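4.2 What the small licensees told me

I should say up front that I came to this part of the project sideways. My plan was to read licences, code the clauses and go home. Then the people on the other end of those licences started ringing me back, some of them well after tea, and the interviews ended up being the best thing I have.

The background is simple enough. Stasora runs a pool covering fastening and seam-bonding patents, most of them declared to the Akl interface standard, and anyone who wants to sell a compatible part has to deal with it sooner or later. I wrote to 100 firms on the pool's public list of licensees. Of those that answered, 50 agreed to let me see their correspondence with names removed, and I've worked from that bundle throughout this section. It isn't a random sample and I won't pretend it is. Firms with a grievance are keener to talk (wouldn't you be?), and I come back to that in 4.4.

What struck me first was how little of the arguing was over the rate. I'd expected pages and pages on royalty base, whether you count the finished garment or only the component, and there is a bit of that. But most of the letters are about time. When does the clock start on a response? Is a phone call a response? Does a counter-offer have to put a figure on the table, or will a formula do? A Brindix manager had kept every envelope, bless her, as she was convinced the date of receipt would matter one day.

Figure 6. Apparel, first view.

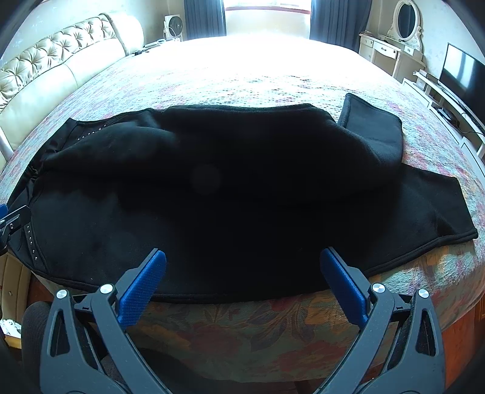
Elspeth McIver objects here that I'm being too kind to the licensees: a firm that sits on an offer for a whole season and then complains about the deadline has had its season, and the patent holder has paid for it. She read this section in draft and I think she's half right. There are letters in the bundle that are plainly stalling. One asks for the same claim chart three times, each time as though it had never come up before. But I'd still separate that sort of carry-on from the firm with no in-house lawyer that honestly can't tell whether the document in front of it is an offer or an invitation to make one, and the bundle has plenty of those too.

Drirwood is a good case of the second kind. The first letter it received ran to a schedule of 2000 patents with no indication of which were said to read on its product. The owner told me he put it in a drawer. When the follow-up came in December, with the workshop about to close for the summer break, it gave him until the new year to express a willingness to license. He wrote back the same night, by hand, saying he was willing to talk. Is that willingness on fair terms, or only willingness to have a chat? Stasora took the second view and its lawyers said so in fairly brisk language.

I've gone back and forth on this one. On a strict reading the pool was within its rights - the reply names no terms, offers no security and doesn't commit to anything a third party might later set. On the other hand, the notice that set the whole thing off was so thin that I struggle to see how anyone could have replied to it properly. If the first step is defective, it seems a bit rough to mark the second one so hard. 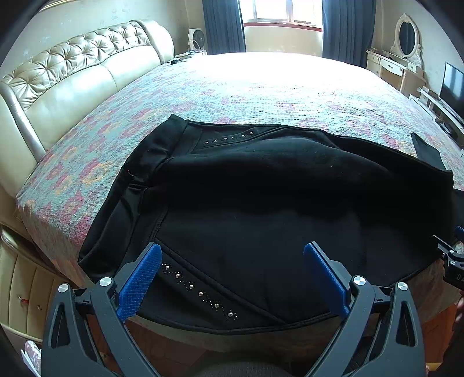
The obvious answer is to make the steps depend on each other, so that a vague notice earns a longer reply period and a detailed one shortens it. A few of the newer licences in the bundle already do something like this. They attach the claim charts to the opening letter and the reply clock runs from the day the charts arrive. I liked those a lot! The correspondence behind them is shorter and better tempered, though I can't say which way the causation runs, as friendlier parties may simply choose friendlier paperwork. The clause wording is set out in the appendix, and I turn next to what happens when security has to be posted.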